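We use cookies to remember your settings and to count visits. By continuing to read you accept our cookie policy.

What an open day should show

The hospital in Wanville held an open day for its surgical robot in May, and I went because I pay taxes in Wanville and had read the letters in the paper. Some of the letters said the machine would put surgeons out of work. Others said it would cut hospital stays in half. I didn't believe either kind, and I wanted to see the thing.

There was a line down the hallway. The hospital says 361 people came over the two days, and most of them wanted a turn at the practice console, where you move two handles and try to pick rubber rings off a peg. I dropped most of mine. A boy ahead of me who looked to be ten did much better, and his mother took a picture of him doing it. Then we were given a tote bag and a folder and pointed toward the coffee.

The part I think mattered was in a small lecture room at the back, and fewer people found it. Nantana Ruangrit, a surgeon who trains others on the system, ran recorded footage of robotic suturing on a screen and talked over it for half an hour. She warned us first that it was tissue and that there was blood, and told us to step out if we needed to. Two people did. The rest of us watched metal jaws work along a closed incision, with a dark thread trailing off one of them and the cut ends of finished stitches standing up out of the tissue.

It was slow. I don't mean that as a complaint. I had expected something like a sewing machine, and what I saw was a person tying knots with very small tools. Dr. Ruangrit said that was the point she most wanted us to take home. The instruments do what the surgeon's hands do at the console. They don't decide where the next stitch goes. She said she would prefer that people called it an instrument and dropped the word robot, but that she had lost that argument years ago.

I think hospitals should put the footage in the main hall and the rubber rings in the back. The rings are fun, but they teach you that the machine is a game and that you are bad at it. The footage shows the work. Anybody who may one day be asked to sign a consent form for this kind of operation ought to know what it looks like, at least once, from a chair, with someone there to answer questions.

Cameron Mahuika, who organized the event for the hospital, doesn't agree with me. I called him afterward. He said that if the first thing families see is an open incision, half of them will turn around at the door, and they will tell their neighbors. He has a point, and he has run more of these days than I have. But a warning sign and a curtain would take care of most of that. People in this county watch calves being born. They can manage a few stitches.

My other complaint is about numbers. The folder said the hospital had done 307 operations with the system. It didn't say what kinds, or how many had to be switched to ordinary surgery partway through, or how many surgeons did them. I asked at the desk and was told someone would get back to me. Someone did, 7 days later, with a polite email and one more figure: 196 of them were hernia repairs. I was glad to have it. It should have been in the folder, and so should the rest.

None of this makes me against the machine. If I needed a hernia fixed I would want Dr. Ruangrit to do it, and I would let her pick the tools. What I want from an open day is to be treated as a possible patient. The tote bag treated me as a customer.

The hospital has said it will hold another one next year. I have sent Mr. Mahuika a short list of suggestions, starting with a bigger room for the lecture and a printed page of results. He wrote back that the room, at least, is possible.

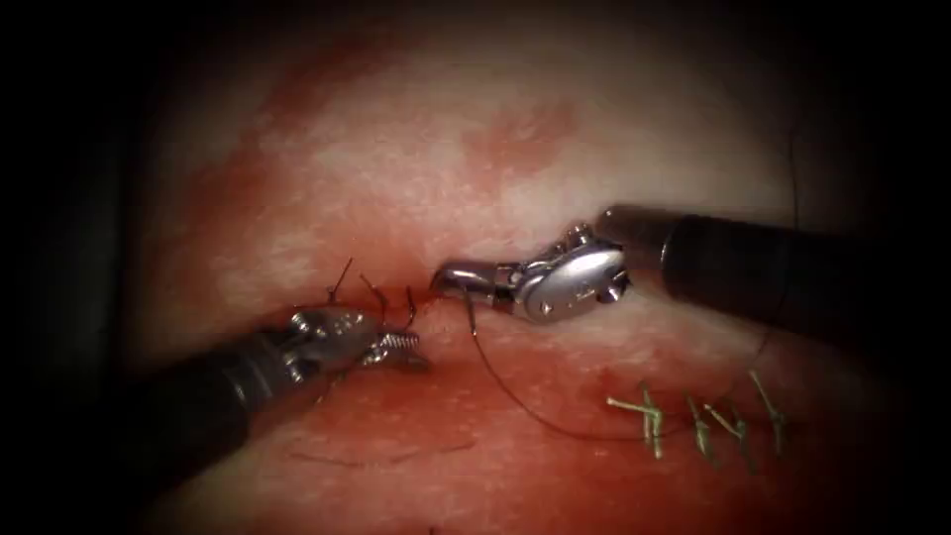 I also asked him for a second session in the evening, for people who work days. The first one ended at four both times, and I had to leave my shop closed to get there. He is checking whether the lecture room is free after six, and whether Dr. Ruangrit would be willing to stay.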